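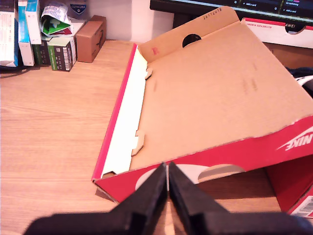
Fallurell Boxes, README and data card

Read the fault section before you train on this. Short version: the gripper lost its zero on one of the two desks, the logs kept saying everything was fine, and 61 episodes have finger positions that are wrong. They are still in the download. They are flagged. If your loader ignores flags you will get them.

Status

Frozen except for fault notes. February release replaces the earlier one. Same episode IDs, same video, the flags are new and the split files are new. If you have the old split files, delete them, they put bad episodes in the test set.

What's in here

2,784 episodes of a single arm with a two-finger gripper handling cardboard packaging on a desk. Shoeboxes mostly, plus small product cartons. Teleoperated, wrist camera plus joint and gripper logs. Tasks:

open lid
close lid
tip box onto side
push box to edge of desk
grip box wall and drag
fold flap in

Desks are ordinary working desks with clutter left on them. That was on purpose. Background changes between sessions and sometimes during one.

Recorded at two sites, Torkside and Grernside. Fault is Torkside only as far as we know.

Folder layout

episodes/ one folder per episode, video plus log
splits/ train, val, test, as lists of episode IDs
flags/ one file, flags.csv, see below
tools/ the checker and a plotting script
notes/ session notes as typed by the operators, not cleaned up

Log fields

time: seconds from episode start
joints: arm joint angles, radians
grip cmd: commanded opening, 0 closed, 1 fully open
grip pos: reported opening, same scale
grip cur: motor current, raw, not calibrated, do not compare across sites
estop: 0 or 1
task: short text

The fault

Gripper finds its zero at power up by closing until the fingers stop, then calls that point closed. Fine if there is nothing between them. At Torkside the power for the gripper was wired through the emergency stop, so every press cut the gripper and every release powered it back up. Which means every release ran the homing move, wherever the fingers happened to be.

If they were around a box wall when that happened, they closed on the cardboard, stopped, and called that zero. From then on grip pos reads closed when the fingers are one board thickness apart. Double board on a folded flap is worse.

Then the operator carries on. Close command goes out, driver thinks it is already there, fingers don't squeeze. Box slips. Operator tries again, same thing. In the logs it looks like a clean grasp followed by a bad drag, and the obvious reading is that the operator was sloppy or the box was slick. We believed that for a while. Session notes are full of "slippy box, try another".

What gave it away was the current. A real grasp has a bump in grip cur when the fingers load up. These have no bump. Somebody plotting currents for another reason spotted a run of flat ones, all after a stop, all from the same desk.

The safety part

This matters more than the data, please read it even if you only want the videos.

Homing move is not gentle. It ran on estop release with no warning and no button press. An operator at Torkside pressed the stop, reached in to free a crushed flap, and a second person twisted the stop back out. Fingers closed on a fingertip. Bruise, no break. Written up the same afternoon, rig stayed off until it was rewired.

Releasing an emergency stop should never move anything by itself. Ours did. It had done it many times before that and got treated as a quirk, there is a line in the notes from weeks earlier that just says "gripper snaps shut when you reset, watch your hands". That line should have stopped the work. It didn't.

If you are copying our setup from the older build guide: don't. Guide is withdrawn. Specifically check for this:

Arm parked, nothing near the fingers, fingers half open. Press the stop. Release it. If the gripper moves at all, you have the same problem. Switch off and fix the wiring or the driver before anyone uses it.

What changed

Stop release no longer re-homes. Driver comes up in a hold state and waits.
Homing needs a separate press, and only works with the arm in the park pose.
Homing force turned down.
After homing, the driver closes on a gauge block and compares. Off by more than the limit, it refuses to start a session.
One person holds the stop for the whole session. Whoever pressed it is the one who releases it.
Operator notes get read at the end of each session by someone other than the operator. Anything about hands goes to the top.

Grernside was checked the same way. Its gripper has a separate supply, so a stop halts motion but keeps power. No re-homing on release. We still moved it to the new driver so both match.

Which episodes are bad

61 flagged zero offset. Every one comes after a stop release with something in the grip, and before the next full restart.

Of those, 14 also have the stop press itself inside the recording. You can see estop go to 1 and back. Those are the ones worth looking at if you work on fault detection. The rest start clean and there's nothing in the episode alone that tells you, you need the session order.

Flag values in flags.csv:

ok
zero offset
stop inside
both
unsure

Unsure means the current trace is ambiguous, usually a push task where the fingers stay shut the whole time and never load. For pushing it probably does not matter much, the finger gap is small. Your call.

The injury episode is not in the release. Video and log held back, and they won't be shared on request.

How to use it anyway

Training a policy that outputs gripper opening: drop zero offset and both. Don't try to correct them by adding a constant. We tried. The offset depends on where on the board the fingers landed and how crushed it was, and cardboard keeps giving after that.

Training on video only: probably keep them. The arm and the box did what the video shows. The success labels were redone from video, by eye, so those are ok.

Fault detection: use all of it, split by session and not by episode. Neighboring episodes share the same offset and a random split leaks it. The Quintero baseline in tools was trained on a random split the first time and looked great. On the session split it catches 67 percent of the offset episodes. That is the number to use.

Running the checker

Point it at an episodes folder. It wants the session order file next to it. Prints one line per episode with the flag and the peak grip cur. It will complain about missing session order for Grernside's first few sessions, known, ignore. Threshold is set for the Torkside gripper so change it before running on your own logs.

Known problems, not the fault

Clock drift between video and log, up to a couple of video frames in long episodes. Not corrected.
Task text has typos. "clsoe lid" and "close lid" are the same task.
Boxes got reused until they were soft. Late episodes in a session have weaker flaps than early ones. Box condition isn't logged, it should of been.
Printed text on packaging is visible throughout. So are monitors in the background in places. We went through for anything personal and cut what we found. If you find more, report it with the episode ID and we will pull it.
Almost no failed grasps at Grernside. Operators there deleted their failures early on before we told them to stop. Don't compare success rates between the sites.

Reporting

Episode ID, what you saw, and the checker line if you ran it. If it is about a person getting hurt or nearly hurt on a rig built from our guide, put SAFETY first in the subject. Those get read the same day.

Changes

February: fault flags added, splits redone by session, success labels redone, build guide withdrawn, injury episode removed.
Before that: first release, no flags. Don't use.

Still to do

Box condition labels, if we can get them from video.
Fix the task text.
Recheck the unsure ones by hand, push tasks last.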